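Imani Makori
1/ Okay, laundry people, gather round! I spent the whole evening sorting out our bedroom textiles and I am weirdly thrilled with how it went. Thread!

2/ Background: we moved into the Bremitstead flats in April and everything soft we own went onto the spare bed in one giant heap. Sheets, towels, socks, fleecy things, a curtain I forgot we had. It stayed a heap for weeks.

3/ Tonight I set a timer for 30 minutes and went at it. Rule one was big stuff first. Fold the sheets, fold the towels, get them off the bed, and suddenly you can see what you're dealing with.

4/ Then pillowcases. I LOVE pillowcases. I tuck each folded sheet set inside one of its own cases so the whole thing goes on the shelf as a bundle. Arlo Ferreira taught me that years ago and I've been passing it along ever since (hi Arlo!).

5/ Patterned bedding gets to stay out where I can see it. I had two drawers of plain gray before this and never once felt happy making the bed. Now it's greens and teals all the way — so much nicer to walk in on!

6/ Small fuzzy things come last. They bunch up, they hide in the folds of everything else, and the dark ones all look alike by lamplight. I pick each one up by a fold, give it a good shake and lay it flat before deciding where it goes.

7/ Dark green on teal, with that thin diamond pattern and the zigzag stitching along the pillow's edge. I could look at this color combo all day!
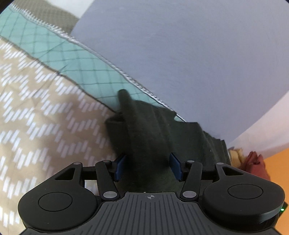 8/ Where things ended up: sheets on the top shelf, towels in the hall, cozy stuff in the basket by the door. The curtain is still a mystery. It fits zero windows here.

9/ Took me 40 minutes in the end, so I blew past the timer, but the bed is a bed again. Next up is the coat closet — send me your scarf storage ideas, please!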